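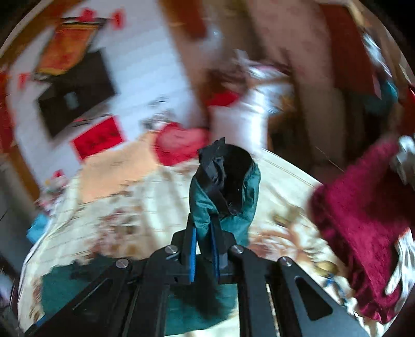 Green fabric over the flowered bed cover, bedroom 2

Liltari House residents' meeting, July
Minutes

Chair: Zuzana Kollár
Notes: Flor Ospina

Meeting opened at 7:10 p.m. in the downstairs lounge. Minutes of the last meeting were read and accepted with one correction: the spare key is kept with Zuzana, not in the hall drawer.

1. Clothes left on beds
Flor raised the matter of clothing being left out on the beds in the shared guest rooms. Guests have arrived to find jackets and other items still on the covers. It was agreed that anything on a bed should be folded or hung by noon on changeover days. Items with no known owner go in the basket by the stairs and are kept until the next meeting.

There was some talk about whether lined clothing should be folded or hung. Agreed: hang it if there is a free hanger, otherwise fold it with the lining inside.

2. Bed covers
The cream covers with the flower print are to stay in use through the summer. Zuzana asked that they be washed on the cool setting and not with dark colors. Dark green and black items are to be washed separately. Flor will put a note on the machine.

A quote from Ríos for new plain covers came to 69 each. The meeting thought this was too much and took no decision. Flor will ask Kirnus for a price and bring it next time.

3. Storage
The closet in bedroom 2 is full. Zuzana proposed clearing the top shelf and moving the winter blankets to the attic in lidded boxes. Agreed. Six boxes will be bought from the household fund, which stands at roughly 2,000.

4. Laundry supplies
Clornine powder is running low. Some residents find the smell strong and would like an unscented kind. Flor to buy one small box of unscented to try before the next large order.

5. Other business
The window latch in the back bedroom is still loose. Zuzana to call about it again.
A request for a second ironing board was held over.

Actions
Flor: note on washing machine, Kirnus price, unscented powder.
Zuzana: boxes, blankets to attic, window latch.

Meeting closed at 8:05 p.m. Next meeting in August, same room.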